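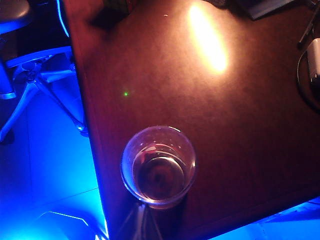 Last updated: July, by Siham Salem

Search this manual
Enter keyword or part number

4.3 Setting up the wrist camera for transparent containers

This section covers set-up of the Murik wrist camera for picking up clear cups and similar containers from a table or desk. Complete section 4.2 (mounting and cable strain relief) first. The arm must be homed and the gripper must be empty.

Clear plastic gives the detector little to work with. The rim is usually the strongest feature, followed by the ring where a liquid meets the wall. On polished dark wood, the reflection of a ceiling lamp can be far brighter than either one. Exposure must therefore be set on the cup, with the lamp reflection left to saturate.

CAUTION: Use a covered or empty container for the first motion test. Liquid spilled on the wrist connector is not covered by the Drorard warranty.

CAUTION: Keep hands clear of the arm while the drive light is on.

Procedure

1. Place the cup at its working position. Note how close it stands to the table edge. If it is near an edge, set Approach Side to "Inboard" so that the fingers close from the table side.

2. Jog the wrist until the camera looks steeply down into the opening of the cup. The full rim must be in view.

3. Open Camera > Exposure and select Manual. Auto exposure will follow the lamp reflection and darken the cup.

4. Draw the metering box around the rim. Do not include the reflection.

5. Raise the gain in single steps until the rim highlights stay unbroken in the preview. Stop at 15. Above this value, dust on the tabletop begins to register as texture.

6. Open Camera > White Balance and select Locked. Colored light from the floor or from LED strips under furniture will otherwise shift the balance as the wrist turns.

7. Open Masks and draw a keep-out mask over everything past the table edge, including chair bases and casters. Add a second mask over any loose cable lying on the table.

8. Press Teach Rim. Hold the arm still until the counter reaches 3.

9. Save the profile. The default name is the table number followed by "clear".

NOTE: Small points of light on the tabletop, such as a green dot, do not affect rim detection if they are outside the metering box. If a point falls on the rim, move the cup and repeat from step 4.

NOTE: The liquid ring can be taught as a second feature – press Teach Level after step 8. Repeat this whenever the fill height changes.

If Teach Rim fails

Error 263 (rim not closed): part of the rim is merging with the background. Tilt the wrist slightly and repeat step 8.

Error 264 (two rims): the detector has taken the liquid ring as a rim. Turn on Outer Only and repeat step 8.

The profile store holds 1,000 entries. Older profiles are not deleted automatically.

Related topics
4.2 Mounting and cable strain relief
4.4 Grip force for thin-walled cups
4.6 Keep-out masks and table edges
7.1 Error codes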